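Chapter 6
Dried Stems and Small Vessels

6.1 Scope of the chapter

The preceding chapters dealt with fresh material, where the vessel serves first as a water supply and second as a support. Dried material needs no water. The vessel is chosen for its weight, its opening and its outline, and the stems are chosen with their brittleness in mind. This chapter covers the preparation of a work surface, the pairing of one tall vessel with one short one, the trimming and insertion of single stems, and the storage of leftover material.

The student should already be able to identify the three common stem types (woody, hollow and fibrous) and to use bypass snips safely. Readers who have not completed the exercises in Chapter 4 should do so before starting the practical work in Section 6.5.

6.2 Terms used

Main vessel: the taller container, holding the larger group of stems.

Bud vase: a short container with a narrow opening, intended for one stem or a very small number of stems.

Plume: the feathery flower head of an ornamental grass. Plumes shed when handled and are the first part of an arrangement to show damage.

Sprig: a short branched piece cut from a longer stem. A sprig may carry flowers, seed heads or leaves only.

Shatter: the loss of petals, seeds or leaf fragments from a dried stem. Light shatter during handling is normal. Heavy shatter indicates that the material was cut too late or stored in air that was too dry.

Seat: the point inside the vessel at which the cut end of a stem comes to rest.

6.3 The work surface

A plain, light-colored surface is preferred. Shatter shows clearly against it, and the outline of the stems can be judged without interference from a pattern. The surface should be level, and large enough that loose stems can be laid flat without overlapping the base of the main vessel.

The main vessel stands toward the back. The bud vase is placed in front of it, near the middle of the table, where the opening can be seen from above while a stem is being lowered. Loose sprigs are kept to one side. In the Mellor layout, used throughout this book, that side is the right; left-handed students may reverse it.

Drafts are a frequent cause of difficulty. A table set in a corner is protected on two sides and is suitable for plumes. Fans and heating vents near the table should be turned off or closed for the length of the session.

Debris is left in place until the last stem has been seated. Wiping the table partway through moves air across the plumes and puts a sleeve close to the finished group.

6.4 Pairing a tall vessel with a short one

The two vessels should share a color or a finish and differ in shape. White ceramic is a common choice for both. A faceted main vessel gives hard vertical edges; a rounded bud vase gives none, and the difference is enough to separate the two when they stand close together. A narrow neck on the main vessel gathers the stems at a single point and allows the heads to spread above it.

The contents are related in the same way. If the main group contains roses in pale pink, small cream and yellow blossoms, gray-green foliage and tall beige plumes, the single sprig for the bud vase is taken from the warmer end of that range. Golden yellow and orange are both acceptable. A second pink is generally too weak to be read at the lower height. 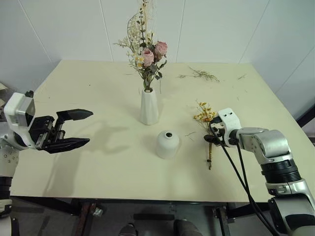
6.5 Seating a single sprig

Materials: one bud vase, one dried sprig with flowers at the tip, bypass snips, a soft brush. The Drelilach bud vase listed in Appendix B weighs 800 grams and is suitable for this exercise. Lighter vessels may be used if sand is added to the base.

Step 1. Hold the sprig upright by the stem, below the lowest blossom. Do not grip the flower heads.

Step 2. Bring the sprig alongside the vase and compare lengths. The flowers should stand clear of the rim, with a short length of bare stem visible between the two.

Step 3. Lay the sprig down and trim the stem with one straight cut. An angled cut has no benefit in dry material and produces a point that may split at the seat.

Step 4. Strip any side growth that would fall inside the neck.

Step 5. Lower the stem vertically through the opening until it reaches the seat. If resistance is felt before this point, withdraw the stem and check for a missed side shoot. Do not twist.

Step 6. Release the stem and allow it to lean. A single stem in a round vessel will settle against the rim. Turn the vase, not the stem, to correct the direction of the lean.

Step 7. Brush debris from the shoulder of the vase and from the table.

6.6 Loose material

Grass sprigs and thin twigs left over from the main group should be sorted before storage. Pieces longer than the height of the bud vase are retained. Shorter pieces may be used as filler or discarded. Retained stems are laid flat in a cardboard box, heads all in one direction, with tissue between layers.

In a storage trial at the Muker workroom, 123 grass stems were boxed flat in November and examined at the end of winter. Of these, 37 showed heavy shatter. Nearly all of the damaged stems had been in the bottom layer. Boxes should accordingly be filled to no more than half their depth.

6.7 Review tasks

Prepare a work surface according to Section 6.3 and sketch the layout from above, marking the position of each vessel.

Select a sprig for a bud vase to accompany a main group of your choice. State in writing which color in the main group it relates to.

Seat three sprigs of different stem types, following Section 6.5, and record the amount of shatter produced by each.

Section 6.8 extends the method to vessels with more than one opening, using the Gritier double-neck form.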